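Progressive muscle relaxation makes me more wound up, not less. Am I doing it wrong?

Posted in: Stress, Sleep and Self-Care
Asked by Birdie Delacroix

Hi everybody, I've been reading this board for ages and finally made an account, so please bear with me if I ramble a little.

My doctor suggested I try progressive muscle relaxation for the trouble I have settling down at night. You probably know the one, where you squeeze your feet, hold it, let go, then move up to the calves and so on until you've done your forehead. I downloaded a free recording and I've been doing it faithfully at bedtime for a few weeks now (I even bought a new pillow for the occasion!). The voice is pleasant enough and the whole thing runs almost 60 minutes.

My trouble is that I get as far as my shoulders and I'm more keyed up than when I started. My jaw is tight, my heart is going, and once I got a cramp in my left calf that had me hopping around the bedroom at eleven at night while my husband laughed at me. When it's over I lie there wide awake going over whether I did the hands properly.

My sister swears by it. She's done it since 2007, when she was going through her divorce, and she says she can drop off before the recording gets to her knees. I'd love to have what she has. Is there a trick to it, or are some people just not built for this? I don't mind practicing, I'm pretty stubborn, but I'd like to know I'm practicing the right thing.

Thank you in advance, and sorry this got so long.

3 replies, sorted by oldest

Jummai Ogbonna
Member, 300 posts

Oh Birdie, I could have written this myself! Welcome to the board, by the way.

First thing, I'd bet money that you're squeezing too hard. I did the same. I thought that if a little tension was good then a lot must be better, and I was clenching my feet like I was trying to pick up a bowling ball with my toes. The teacher I had later on, at a little evening class in the Flinwood library, told me to use less than half of what I had in me. You only need enough to notice the difference when you let go. The cramp is a pretty good hint, and calves are famous for it. When I get to the lower legs I pull my toes up toward my shins and never point them, and I haven't had a cramp since.

Second, an hour is very long for a beginner, and at bedtime it's asking a lot. Try doing it in the late afternoon, in a chair, for a couple of weeks. I know that sounds backward when sleep is the whole reason you're doing it. But at four in the afternoon there's nothing riding on it. You aren't lying there checking whether you're asleep yet. Once your body has the hang of it, you can move it to the evening, and by then you may find you only need the short version.

My short version has 8 stops: feet, lower legs, thighs, belly, hands, shoulders, jaw, eyes. I breathe in while I tighten, hold it for a slow count of five, and let it all go with the breath out. Then I wait. The waiting is the part I used to rush, and I think it's the part that does the most good. Give it twenty or thirty seconds before you go on to the next one, even if it feels silly.

And if your mind wanders off to the grocery list, let it wander and come back when you notice. You haven't ruined anything. There's no proper way to do the hands, I promise you. 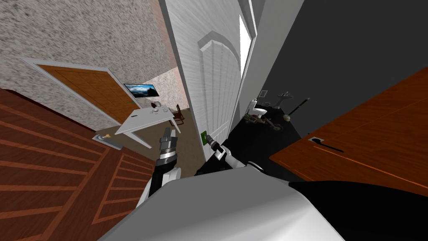
Samonte, September

I'm adding to my own reply from the road, now that I've had time to think (I'm visiting my son and his family for two weeks, and the grandbabies are finally down for their nap). I forgot to say something about the jaw. If you clench your teeth at night, as I do, skip the tightening there altogether. Just let your mouth hang open a little and rest your tongue on the bottom. My dentist was very firm with me about this and I'm passing it along. Same goes for any place that's sore or has been operated on. You can simply think about that spot and let it be heavy, and move along.

Let us know how you get on, would you? I do like to hear.

Cleiton Araújo
New member

Didn't work for me either. I tried it with the Benow app and gave up. I walk the dog after supper now and sleep fine.

Saranya Reddy
Member

I agree with most of what Jummai said, especially about using less effort. I'd add that some people do get more anxious when they try to relax on purpose. It's common enough that it has a name, relaxation-induced anxiety, and it doesn't mean you've failed at anything. For some of us, paying close attention to the body is the very thing that sets off the worry. Keeping your eyes open helped me a lot, and so did having a lamp on.

If you've given the shorter version a fair try and your heart is still racing, please mention it to your doctor, who may have another idea for you. Mine switched me to slow breathing with a longer breath out, and later on to a gentle stretching class. I got on much better with the stretching, partly because there was something to do.

One more small thing about recordings. The voice matters more than you'd think. I went through four of them before I found one that didn't make me grit my teeth, and it was a plain one with no music at all. If yours has ocean waves or chimes in the background, try one without.

Birdie Delacroix
Original poster

Thank you all so much! Jummai, I tried your eight stops in the armchair this afternoon with about a quarter of the squeezing, and no cramp. I can't say I felt blissful, but my shoulders did come down some. Saranya, mine does have chimes, and now that you've said it I can't stand them. I'll look for a plainer one this evening. Cleiton, we only have a cat, but I'll keep the walk in mind.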